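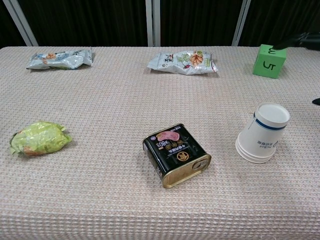

A gripper over the green foam cube, with snack packets, a can of luncheon meat and a stack of paper cups sharing the table.

Let the Planner Say It Doesn't Know
by Natanael Queiroz

My friend Gediminas Raudsepp and I have been having the same argument since January, mostly over coffee and sometimes over email late at night, and I've decided to have my side of it in public, where he can't interrupt me (he will write in, I'm sure, and he'll be very polite about it).

The argument is over a single field in a message. When our perception module, which we call Hakim, looks at a table and finds something, it passes a label, a pose and a confidence score to Darico, the planner. Darico throws the score away as soon as it clears the threshold. From then on a can is a can, and the planner is as sure of it as you are of your own front door. Gediminas likes it this way. A planner that has to carry doubt around is slow, he says, and hard to debug, and he's spent enough of his life reading planner logs to have earned that opinion.

I love him dearly and I think he's wrong.

Take a foam cube. It has flat sides, one bright color and a size you can write down once and forget, and I could plan grasps on cubes all day and go home happy! Now take a crumpled foil packet. Its outline is whatever the last hand left it with, its surface throws light back in odd places, and the pose that comes out of the estimator is really a polite guess at where the middle might be. Paper cups tipped over in a stack are their own little puzzle, because the software has to decide whether it's looking at one thing or several, and either answer can be right depending on what you asked for.

We went through 2,805 logged grasp attempts last month, and 873 of them had failed. I sat down with a big pot of tea and read the failures one after another, which I recommend to anyone who writes planners, and what struck me was how often Hakim had already been unsure. The low score was right there in the log. It had squeaked past the threshold, and then it was gone, and Darico went in at full speed with a grasp it had no business trusting.

What I'd like is quite modest. Keep the score. Let the planner spend 90 extra milliseconds on a second look when the object is soft or shiny, or choose a slower approach with a wider opening. On the cube, do none of that and just go.

Gediminas answers that every branch like this is one more thing to test, and he's right about that, and I don't have a clever reply. Testing is work. I'd still take three more branches I can read over one confident path that hides what it knew.

The patch is sitting in review now, and Gediminas has left two comments on it so far, both of them about my variable names.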